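3.2 Collecting the demonstrations

All demonstrations in the Godoy set were recorded with a hand-held gripper carrying its own camera. An earlier round, recorded at Lirnside by teleoperating a full arm, gave us smooth trajectories and very few of them. With the hand-held tool, an operator who has had a bad try can step back and start over before the arm would have finished homing.

Each operator recorded 200 episodes at a table, using household goods bought from whichever shop was nearest. The instruction was the same throughout: pick up the named item and put it in the basket. Operators were free to choose their approach, and they used this freedom generously. Pilar Ibarra came in low and from the side. Facundo Navarrete preferred a steep descent that he described as natural and that our first policy found impossible to copy. We kept both styles and stored the operator's initials with each episode.

Toiletries were the hardest group. A large container can fill much of the view well before the fingers reach it, and the policy then has to act on a close-up of the label. Figure 2 gives the gripper's view of one such case, with a container of Enchanteur body wash on the right and the gray translucent basket to the upper left. Patterned, see-through plastic is a poor choice of target for anyone who wants clean edges. We had bought the baskets before we knew this, and they have since become part of the benchmark.

An episode was discarded if tracking dropped out or if the operator spoke to the item in a way that suggested the attempt had ended. Two reviewers checked the rest, and disagreements went to a third viewing on Wednesday afternoons, when patience was found to be lowest and decisions quickest. Failed grasps followed by a recovery were kept. The Kotby baseline, trained without them, responds to a missed grasp by carrying nothing to the basket with great care. 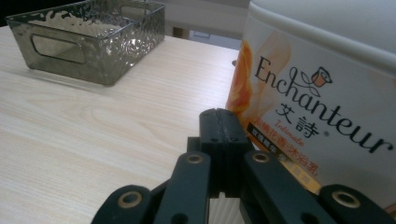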